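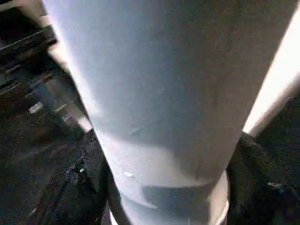
The White Cylinder, and Other Things I Own

By Soudabeh Farahani
January 7, 2026

I have been clearing the back shelf since August. The inventory stands at 138 objects, of which I can explain perhaps half. The gallery will grow as I do. First up is the big white one.

Matte, pale, one faint crease running across it on the diagonal. It has a rounded rim at the bottom and a small bright speck that I have decided to call character.

In gray shade it looks almost expensive. It has survived 3 sorting sessions and remains in the pile marked "keep, for now," next to a Tokska lamp with no plug.

We use cookies to remember your preferences. Accept | Manage

2 comments

Masson_fan: I have two of these and no idea either. Mine hold up a fern.

Avow: Keep it. The day you throw it out you'll need a white cylinder.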